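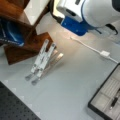

Robot club is back at the Draldale annex and the desk-tidy task is our entry for the Midness round. Zinhle Le Roux picked the props, so the arm has a folding laptop stand to deal with and a divided tray with a pen in it. Fussy stuff — especially the pen. Sign up with Bongani Matlala, limit is 200 runs per team. 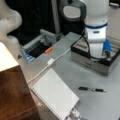
Desk-tidy table, with notebook, pen and open gray box.

Scoring sheet is being redone, sorry, old one had the wrong totals. New one comes form Ntombi Lekota in April.

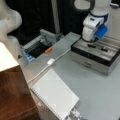

Gripper over the grooved box top.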